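Pranel Textile Museum — Learning Pages for Young Visitors

How Is Cloth Made?

You are probably wearing cloth right now. Shirts, socks, bed sheets and curtains are all made from it. People have been making cloth for thousands of years, and the basic steps have changed very little.

Starting With Fibers

Cloth begins with fibers. A fiber is a very thin strand, something like a hair. Cotton fibers grow around the seeds of the cotton plant. Wool comes from sheep. Silk comes from the cocoons of silkworms. Other fibers, such as polyester and nylon, are made in factories.

Turning Fibers Into Yarn

A single cotton fiber is short and easy to break. When many fibers are pulled out side by side and twisted together, they hold on to one another and become yarn. This is called spinning. You can try it with a cotton ball: pull it gently and twist it as you go.

Weaving the Yarn

Most bed sheets are woven. Weaving uses two sets of yarn. The warp runs the length of the cloth and is held tight on a loom. The weft goes from side to side, over one warp yarn and under the next. In the next row it does the opposite.

Once a fabric is lying flat, it can be hard to see that it is made of separate yarns. A magnifying glass helps.

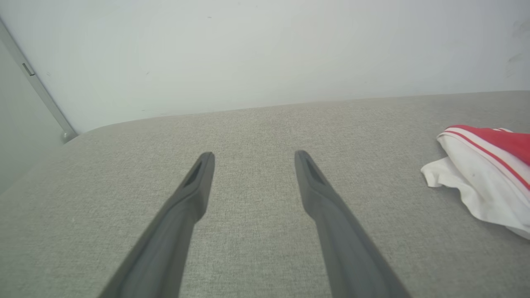

Knitting

Most T-shirts and socks are knitted. Knitted cloth is made of loops, and each new loop is pulled through an older one. Loops can change shape, so knitted cloth stretches easily — pull on the top of a sock and watch what happens.

Visiting the Loom Room

The large loom in our Loom Room holds 923 warp yarns. Children may try weaving on the small table looms, with 2 children at each loom. Please ask a member of staff before touching the large loom.

Text by Usha Reddy, Education Department. Last reviewed 2 Dec 2025.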